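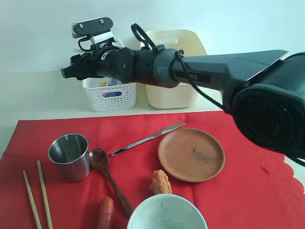 Sorting by container tells you where a thing ended up and very little about whether the table was tidy, one reader of the October draft objected, and asked why we bothered with a "tidy" column at all. We kept the column. The objection is fair and you should read it before you use the numbers.

Flavititz: table-clearing notes, kitchen part

What it is
347 short written entries about small kitchen things on a table and the containers they might go into. Each entry gives the object, the surface under it, the nearest container and a verdict. There are 19 object names and 4 verdicts: out, away, wrong place, can't tell.

Where the names come from
The object names started as the Wameck list, which had separate words for ladle, server, scoop and big spoon. We doubt most households could tell those apart, so they are all "spoon" now. Container names follow Zateo, except that Zateo calls anything with a handle hole a "caddy". We don't. If it's woven or full of holes it is a basket, otherwise it's a bin or a tub, and we have not managed to keep those last two apart. Treat them as one.

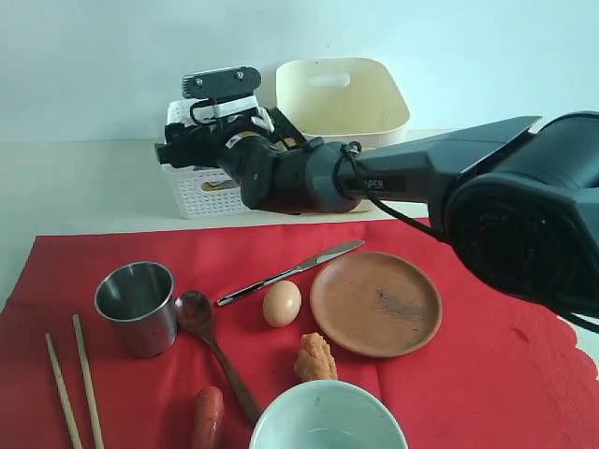

"Away" is the verdict we trust least. The Boersma guidelines say an object is away when it is inside a container, and that sounds fine until you apply it to a real table. A basket with crumpled wrappers in it scores better than a clean spoon laid down beside a cup. Take the steel cup and the bamboo chopsticks on the red cloth: by the rule they are simply out, the same as the dark wooden spoon with its bowl close to the cup. To me that could just as well be a place setting. The entries have no verdict for "out on purpose", and I'm not convinced adding one would help - people would use it for everything.

Agreement
Two people labeled every entry separately. They agreed well on "out" and poorly on "can't tell", mostly over containers whose contents were partly hidden. Disputed entries keep both verdicts, separated by a slash. Please don't average them.

Known problems
Cloth colors are recorded, table colors mostly aren't.
Chopsticks are entered as a pair even when they lie apart.
"Nearest container" was judged by eye. Nothing was measured.
Cup and mug were merged late, so a few notes still say mug.

Use
Good enough for checking whether a word list covers ordinary kitchen things. I would not use it to claim that one way of clearing a table is better than another. The earlier summary did claim that, on the strength of the "away" counts, and it has been taken out.

Corrections
Send the entry number and the verdict you'd give. Reports that only say "this looks messy" get closed.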